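In Praise of Slow Laundry

My sister talked me into the open day at Werkance, and I went along mostly for the coffee (which was good, by the way!). I stayed until they turned the lights off, and I have been boring my friends about white cloth ever since. 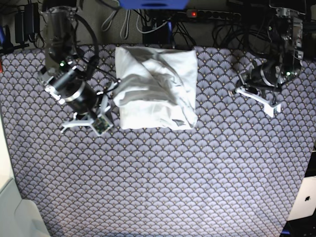
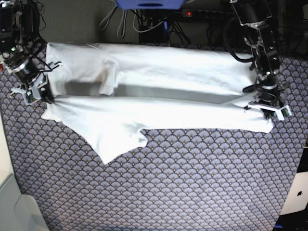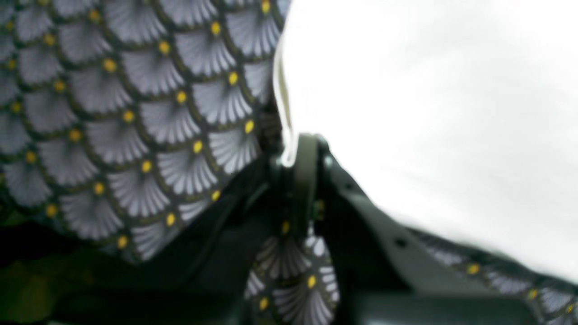
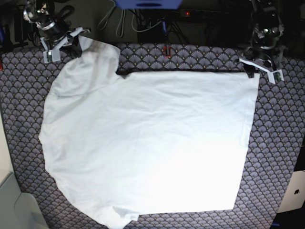
Eleni Lazarević
Columnist and retired home economics teacher

I taught folding for 28 years, and I can tell you that cloth is a miserable pupil. It slides, it bunches, it forgets whatever you just told it. So when a man near me muttered that his dryer was faster than those two arms, I wanted to send him to the hallway.

Of course they're slow. So were my students in March, every year, and I never thought less of them for it. What I'd like is for more workshops to open their doors this early, while the wires still hang out and the engineers still wince a little, because that is when the rest of us can ask rude and useful questions. I asked Senthil Iyer, our host, nine of them, and he answered every one, even the one about fitted sheets. He said he can't fold those either.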